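Washing-up (household custom)

Washing-up is the cleaning of plates, cups, cutlery and pans by hand after a meal, and in a good many homes it is as much a bit of company as it is a chore. In the hill town of Gakitz, where water was once carried up from the Vergara spring, families shared a single tub between 2 households, glasses going in first and greasy pots last of all. The local writer Iara Acuña gathered 13 washing-up songs there, most of them cheerful and one or two rather rude.

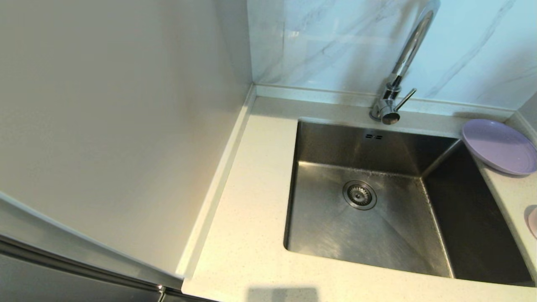 Piped water reached the upper streets one October, and the shared tub slowly went out of use, though the old order of glasses before pots is still kept by many families, and the songs are still sung at the Plendusora fair.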